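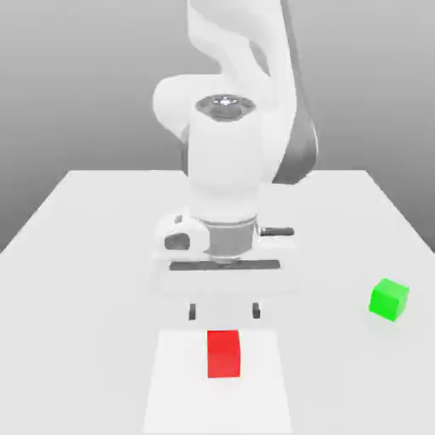

Keeping Score at Grolldale: A Season of Second-Team Cricket

Reading time: 2 min
14 shares · 3 comments

My project asked whether a second eleven bats worse after a long bus ride. I chose Grolldale Seconds as they let me sit by the scorer, and as they lose in interesting ways.

Method

I copied out the scorebook from the opening match to the end of July and split the innings into home and away. The team made 900 runs over 6 completed innings, which flatters them, as one afternoon at Wendley did a lot of the lifting.

Results

Home and away averages came out nearly level. What did matter was the toss. Grolldale won it only twice, chose to bat both times and were all out before tea both times. My supervisor, Sayaka Aoki, pointed out that two is a small sample. The captain said it felt larger.

Problems

Page four of the scorebook had met a cup of squash. I left out the Treller match entirely – the two scorers still disagree about a leg bye.

Further work

I would like to add bowling figures next year, if the bowlers agree to it.

Related
Does the Hattori Cup Draw Favour Home Sides?
Rain Rules for Beginners
Wendley Juniors: Term Report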